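Tunlow casino vote, short thread. The county board took up the license transfer tonight and I stayed for all of it.

1/ Hurnik Gaming wants to move its license from the old riverboat dock to the Polishchuk warehouse lot.

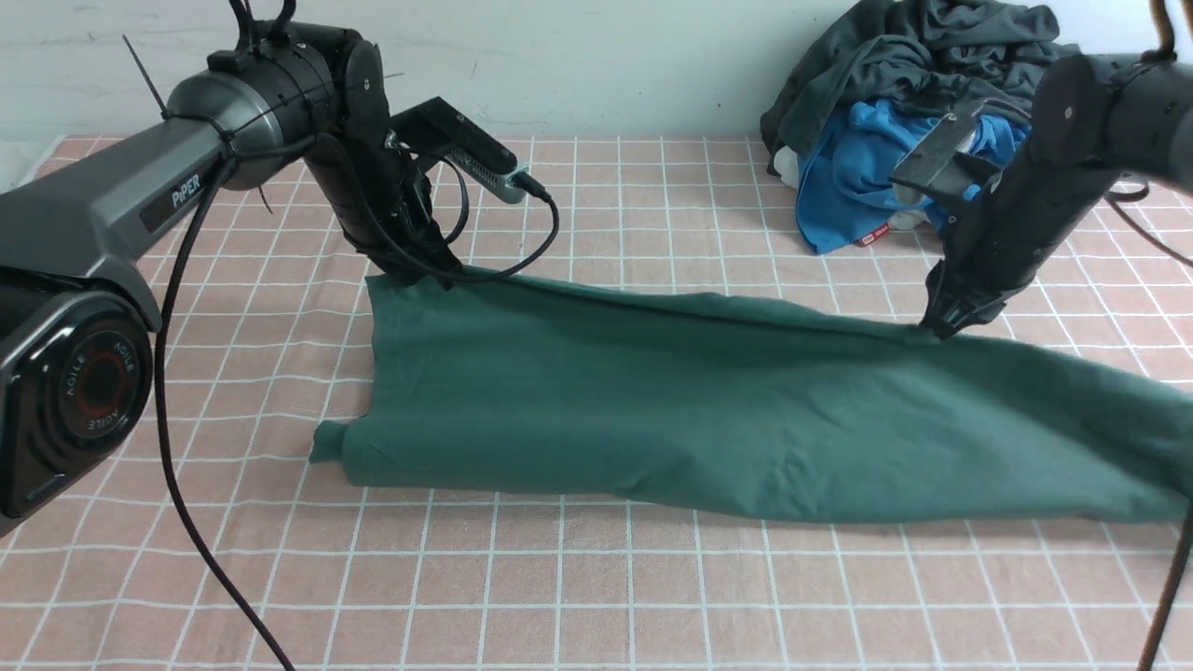
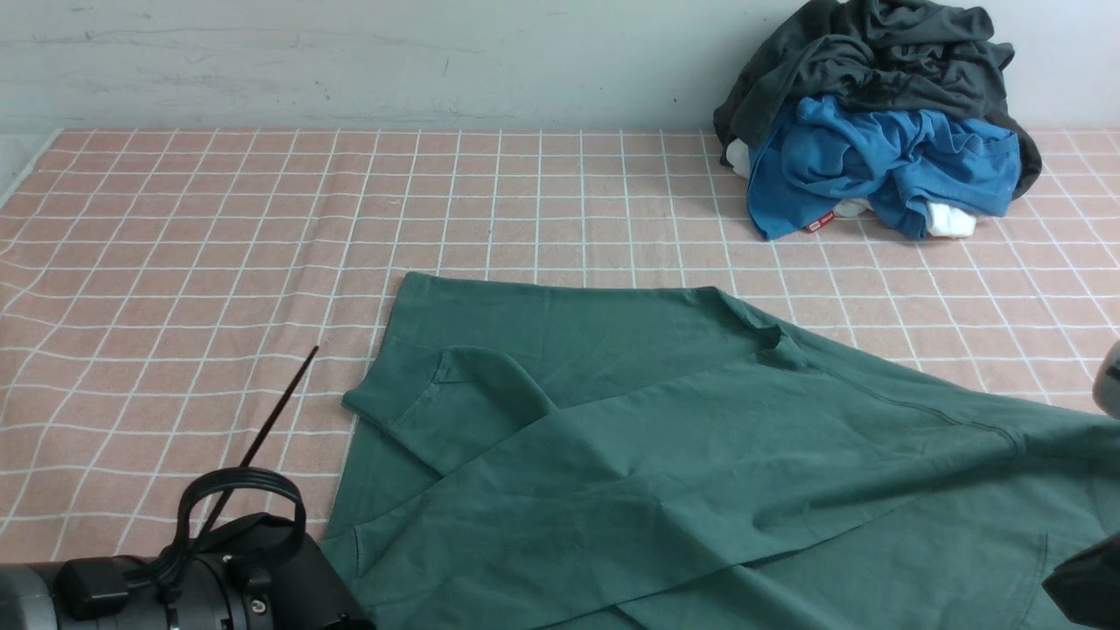
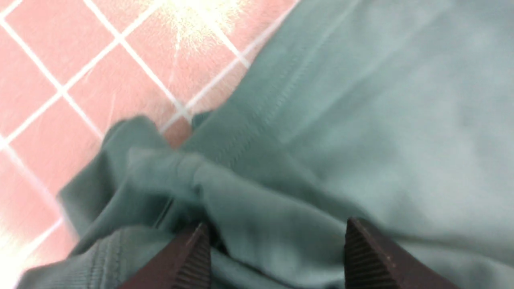
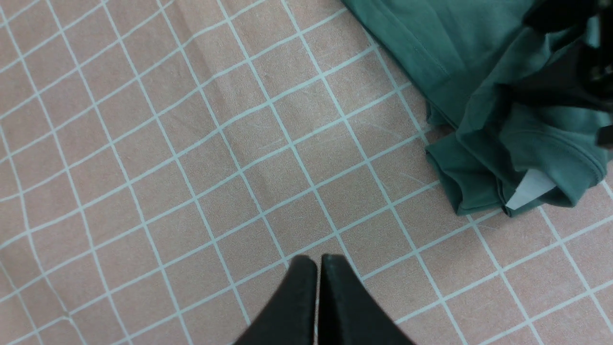 2/ The plan lists 942 slots and a hotel with 400 rooms. No change to the table games.

3/ Board member Yevdokiia Didenko asked about traffic on the lot road. Hurnik's answer was a second entrance – no drawing yet.

4/ Nazar Lytvynenko spoke for the dock workers. He wants their jobs kept through the move.

5/ The transfer passed with 6 votes in favor. It goes to the state regulator in August.

Recent posts
Flaltance sportsbook application withdrawn
Tunlow petition reaches 2,554 signatures
Dock parking fees explained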